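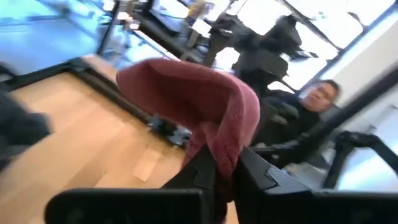

Hannover, 5. März

Ein Handtuch für 159 Euro soll acht Jahre halten. So verspricht es Privetti, und wer nachfragt, bekommt einen Prospekt. Darin steht viel von Langlebigkeit und wenig davon, wer sie geprüft hat.

Die Textilingenieurin Kurniawati Wuisan hält solche Zahlen für Dekoration. »Entscheidend ist, wie heiß gewaschen wird und ob der Trockner läuft«, sagt sie. Beides kommt im Prospekt nicht vor.

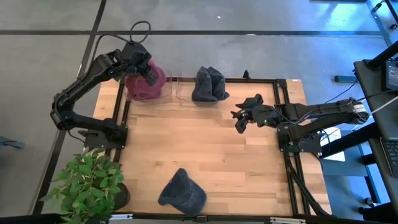
Auch Onik wirbt neuerdings mit fünf Jahren Garantie, allerdings nur auf die Nähte. Ziehen sich Schlingen aus dem Frottee, zahlt der Kunde. Im November hieß das in der Werbung noch »rundum sorglos«. Mein ältestes Handtuch hat vier Mark gekostet und trocknet immer noch.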